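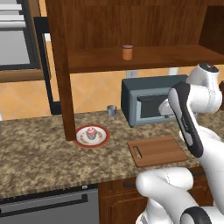 Does a microwave really cook food from the inside out?

You have probably heard a grown-up say it. Maybe you have heard a few other things too, like "microwaves make your food radioactive" or "never stand in front of it". People say these things in a very sure voice. A sure voice is not the same as a good reason, so let's check them one at a time.

What is a microwave, anyway?

The word means two things. It is the machine in the kitchen, and it is also the name of a kind of invisible wave. Microwaves belong to the same family as radio waves and the light you see by. The machine makes these waves and bounces them around inside a metal box.

Food has water in it, even food that looks dry. The waves make the tiny bits of water, called molecules, twist back and forth very fast. All that twisting and bumping turns into heat.

Claim 1: It cooks from the inside out

No. The waves go into the food from the outside and usually get only a few centimetres in before they fade away. The middle of a big potato has to wait for heat to creep in from the parts around it, just as it does in an ordinary oven.

So why do people believe it? Think of a jam doughnut. The outside feels warm and the jam burns your tongue. Jam is full of water and sugar and gets very hot, while the dough is light and airy and cools down quickly. It seems as if the heat started in the middle, but it didn't.

Claim 2: It makes food radioactive

No again. "Radiation" is a word for energy that travels outward from something. A torch gives off radiation, because light is one kind. Some kinds can damage living things in ways that microwaves can't. Microwaves heat your soup, and when the machine stops, the waves are gone. None of them hang about in the bowl.

Claim 3: The number on the front tells you how hot it gets

Lots of ovens have a number such as 1000 W on them. The W stands for watts, and watts measure how quickly energy is delivered. They don't measure temperature. A 1000 watt oven will generally warm your beans faster than a 700 watt one. On a lower setting, many ovens switch the waves on and off, so you may hear the hum come and go.

Claim 4: Metal always explodes

This one is partly true, which makes it trickier. Crumpled foil or a fork can make sparks, and sparks can start a fire. But the walls of the oven are metal and they are fine. Smooth, thick metal behaves differently from thin or pointy metal. You still shouldn't test it. Keep metal out unless the instruction book for your oven says otherwise.

Something you can check

Ask an adult to help. Spread 300 grams of cold mashed potato on a microwave-safe plate and heat it for one minute without stirring. Let the adult test it in several places with a food thermometer, then write down the numbers. Are they all the same? Stir it, wait a minute and measure again.

If your results don't match what you have just read, good. Try it again with a different plate and see what you get.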